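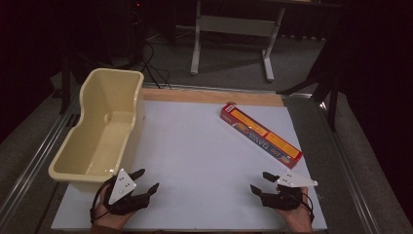

Plastic basin, a little water in the bottom.

Search guides and products Go

How to do an overnight hand treatment (dry knuckles, split cuticles, the lot)

Quick one. Did this again last night and got three emails asking for the steps so I'm writing them down before work. Updated March 13, 2021 with the cotton glove bit.

What you need

Basin or big bowl. Mild soap, unscented. Soft nail brush. Soft towel, an old one. Hand cream, the thick kind. I use the Karnska in the tub. A balm for the cuticles, Butunell if you can find it, plain petroleum jelly if you can't. Cotton gloves. Nail file.

No scrub. I know the sets come with one. Leave it in the drawer if your skin is cracked.

Start to finish it's 22 minutes, plus sleeping.

Step 1. Rings off, file first

Take off rings, watch, hair ties. File the nails while they're dry. One direction, short strokes, corners last. Filing after the soak tears mine to bits so I stopped.

Old polish comes off now too. Wash your hands after the remover, properly, get it out from under the nails.

Step 2. Soak

Lukewarm water, enough to cover the knuckles. Test with your wrist. If it feels nice and hot it's too hot. Small squirt of soap, swish.

Hands in for 6 minutes. Set a timer. I used to go a lot longer watching tv and came out with prune fingers and tighter skin than I went in with. My aunt put olive oil in hers, I've tried it, mostly you get an oily bowl to wash up.

Skip the soak completely if you have open cuts. Go to step 4 and keep the cream off the cuts themselves.

Step 3. Nails and cuticles

Brush under the nails, light pressure. Then push the cuticles back with a corner of the damp towel wrapped round your thumb. Gently. Don't cut them. Inese Grīnberga did my nails for years when she was at Lowther and she'd tell me off every time she saw I'd been at them with the little scissors. A loose hangnail you can snip, only the loose part.

Rinse in clean water. Pat dry and leave the skin slightly damp. Don't forget between the fingers, that bit should be dry dry.

Step 4. Cream

Scoop of cream about the size of a hazelnut for each hand. More than you'd use in the daytime. Start on the BACKS of the hands, rub backs together, then work down each finger, then the sides where it splits in winter. Palms last, they need the least.

Wait 2 minutes. Second thin layer on the knuckles only.

Then the balm. Tiny dab on each nail, rub it in around the edges. Thumbs get extra becuase mine always go first.

Step 5. Gloves

Cotton, loose, clean. Tratmont ones are fine, they come up big so get the smaller size. Wash them every few nights, no fabric softener. Can't stand gloves in bed? Wear them for an hour on the couch, take them off, go to sleep. Still works, just slower.

Do whatever you need to do on your phone first. Touch screens and gloves, no.

Step 6. Morning

Gloves off, rinse hands with cool water only, pat dry, normal day cream. Skip the soap for that first wash if you can.

How often

Bad patch: every other night for a week. After that once a week keeps mine OK. In August I don't bother, sunscreen on the backs of the hands and that's it.

Stuff people asked

Can I use body lotion? You can. It's thinner so do three layers.

Does it have to be scented cream? No, and if your hands sting go without. Stinging that carries on after a minute or so, wash it off and don't use that one again.

Can I do feet the same way? Yep. Bigger basin, cotton socks, longer in the water. Be careful walking on tile afterwords, put the socks on before you stand up.

My hands bleed / itch / have blisters. Thats not a cream job, see a doctor or pharmacist.

How long does the tub last? Mine went almost 102 days, two hands, one person, before my sister found it.

Will add the foot version properly when I get time.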